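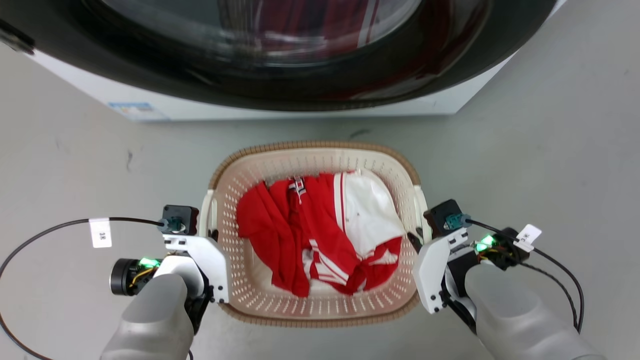

Figure 6. Basket between the two grippers, washer door directly ahead.

6 Laundry task: setting up and running a session

This section covers the basket task used by the student robotics club at Nolleo. Read section 2 (power and emergency stop) first. Two people are needed for every session: an operator at the leader arms and a spotter within reach of the stop button. New members may spot after one supervised session with Selamawit Tsegaye or Kiros Assefa.

6.1 Floor and basket

1. Check that the washer is off at the wall switch and that the door is latched. The drum does not turn in this task.
2. Clear the floor in front of the washer. Old scuffs are fine. Tape residue is not – it catches the base wheels.
3. Set the rectangular basket on the floor in front of the door, with a short side facing each gripper.
4. Put in one bundle from the red and white jersey set. Drop it in unfolded and do not smooth it down.
5. Tuck any sleeve that hangs over the rim back inside.

Note: Use the cream basket with the tan rim. The grip points saved in the Fesik profile were measured on it and are wrong for the tall hamper.

6.2 Arms and cables

1. Power on the left arm, then the right arm. Wait for the green light at each wrist before going on.
2. Check that the teal connector is fully seated on each gripper motor. Push by hand only.
3. Read the white label tag on each cable and compare it with the port list inside the cabinet door. Swapped cables will mirror the motion.
4. Let each motor cable hang in a wide loop to the outside of its arm. Do not tie it to the forearm cover.
5. Move both arms slowly through full reach and watch the loops. If a cable pulls tight, stop and give it more slack at the base.

CAUTION: Keep hands out of the basket while the arms are powered. The fingers close without a warning tone.

6.3 Starting position

1. Load the Fesik profile and select "basket, floor".
2. Lower both arms until there is one gripper at each side of the basket, with the fingers at rim height.
3. Open both wrist camera views. The rim must show in each. If it shows in only one, move the basket and leave the arms where they are.
4. Have the spotter call "clear", then press Record.

6.4 Running

A session is 20 attempts. Stop an attempt at 21 seconds if the basket has not left the floor, mark it F, and reset from 6.1 step 3. Do not delete failed attempts; Yasmine Cherkaoui uses them for the March report.

If one side lifts before the other, lower both arms and open the grippers. Do not try to level the basket in the air. The rim flexes under uneven load and can slip out of the fingers.

After the last attempt, park the arms, power off right then left, and write the gripper motor temperatures in the log. Report any reading above the limit in section 2 to Fuad Ayele before the next group starts.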